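Table and worktop condition checklist, with comments
Cudmont building, ground floor meeting room and kitchenette
Checked by: Markos Sfakianakis. Period: June
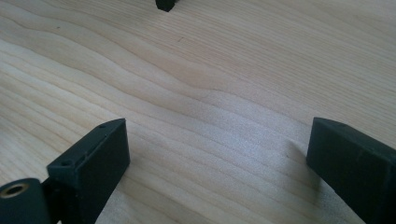 Result codes are P (pass), A (action needed, item stays in use) and F (fail, item out of use until put right). Comments are given where the code is A or F, or where the next checker may want the background. Codes for the previous period are on the old Grevum sheet and have not been copied across.

SECTION A - TABLE TOP, SURFACE

A1. Surface clean and free of grease or sticky residue. P
Comment: wiped with a damp cloth and dried before checking. No spray polish to be used on this top. It leaves a film that shows up as smears under the ceiling light.

A2. No splinters or raised grain. P
Comment: checked with the flat of the hand along the grain, then across it. The wavy grain in the top is part of its appearance and is not to be recorded as a ripple or a lifted area. Last period it was written up as damage in error.

A3. No burns, rings or water marks. P
Comment: view from a low angle at both ends as well as from above. Glare on the pale surface can hide a ring completely when seen from one side only.

A4. Marks and specks. A
Comment: one tiny dark mark on the top. Cause not established. Record only; do not sand or scrape. Compare at the next check and raise again if it has grown.

A5. Finish sound. P
Comment: no flaking felt. Unero matt hard oil is held in the store cupboard if a patch needs doing. Allow 6 hours before light use and keep the window open.

SECTION B - EDGES AND CORNERS

B1. Edges smooth, no chips. P

B2. Corners rounded and undamaged. A
Comment: the corner nearest the door has a small dent on the underside, probably from chairs being pushed in. Not sharp. Smooth lightly by hand if it starts to catch on clothing.

B3. No gaps opening at joints. P
Comment: a gap that will take the edge of a bank card is to be coded A. Wider than that, code F and move the table out.

SECTION C - FRAME AND LEGS

C1. Table stands level, no rock. A
Comment: slight rock when leaned on at the window end. Adjustable foot turned down and table rechecked - steady afterwards, but the thread is worn. Replacement feet requested from Politis, pack of 2.

C2. Leg bolts tight. P
Comment: use the 5 mm key from the drawer. Hand tight plus a short nip. The inserts pull out of the wood if forced, which is how the previous table was lost.

C3. No protruding screws or brackets beneath. P
Comment: check by torch, not by feel.

SECTION D - KITCHENETTE WORKTOP

D1. Sealant at rear of sink intact. F
Comment: sealant lifting behind the tap. Worktop beside the sink not to be used for food until resealed. Notice put up. The old bead must be fully removed first - a second bead over the top will not hold.

D2. Worktop dry beneath appliances. P
Comment: kettle and toaster both moved for this check and put back.

D3. Heatproof mat present and in use. A
Comment: mat found in the cupboard under the sink. Returned to its place beside the hob. Hot pans are not to be carried through to the meeting table.

SECTION E - SPACE AND ACCESS

E1. Clear way to the door, 90 cm minimum. P
Comment: measured with chairs pulled out, as they would be in use.

E2. No trailing leads across or under tables. A
Comment: extension lead under the meeting table rerouted along the wall. Cable clips needed.

E3. Lighting adequate for work at the table. P

ACTIONS CARRIED FORWARD

A4 - compare mark at next check.
B2 - monitor dent.
C1 - fit new feet on arrival, both ends.
D1 - reseal. Priority. Recheck before the notice comes down.
D3 - label the mat's place on the worktop.
E2 - fit clips.

Completed sheet to be kept in the folder behind the kitchenette door. Any F code is also to be reported to the building office by 5 p.m. on the same day.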